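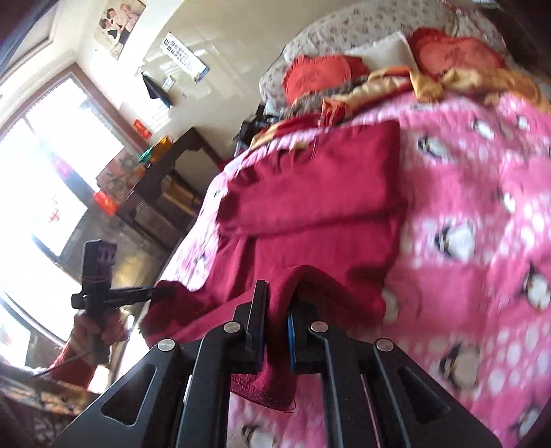 A red towel on the bed, one edge held up.

The most heroic thing I did in a videogame this year was hang out some washing. The game was Staltness, in which you play a lodger in a seaside boarding house in the wet half of December, and it took me most of an evening. The pegs kept slipping. I have saved more galaxies than I can remember and I couldn't describe one of them to you, but I could draw you that washing line.

Big games have a peculiar attitude to chores. They are stuffed with them, and terribly embarrassed about it. Womville, which I finished in the spring after 88 hours, has me collecting feathers for a man who won't leave his tower, and insists throughout that the fate of the realm depends on it. There are 101 feathers. The man has a beard and a tragic past. At no point does anyone admit that I am running errands, because then somebody might ask for their money back.

Staltness just gives you the errands. Mrs Kelley on the ground floor wants her lamp mended. Mr Riedl wants his post, and would rather you didn't look at it. You make the beds, badly, and the next day they need making again. Nothing explodes, unless you count the boiler.

My friend Leonie Prantl thinks this is all a con. She has a job and two children and says she would no more fold pretend sheets for fun than sit in a pretend traffic jam. I see her point. There is something a bit rich about buying a game about housework while the real stuff sits in a heap behind you, and I played most of Staltness with my back to a heap.

But I don't think it's the work people are after. Real laundry is mostly interruption. In a game you get to finish the sheet you started, and the light comes in nicely, and the phone stays quiet. That is a fantasy every bit as wild as dragons, and I'd say rather better observed.

What worries me is the next bit. Somebody in a large office will have noticed that these games sell, and before long we'll get one with 3,000 sheets, a loyalty scheme and a special golden peg for people who log in every day. It will have a villain. He will have done something to the linen.

I'll probably play it. Mrs Kelley's lamp has gone again, though, so it will have to wait until after that.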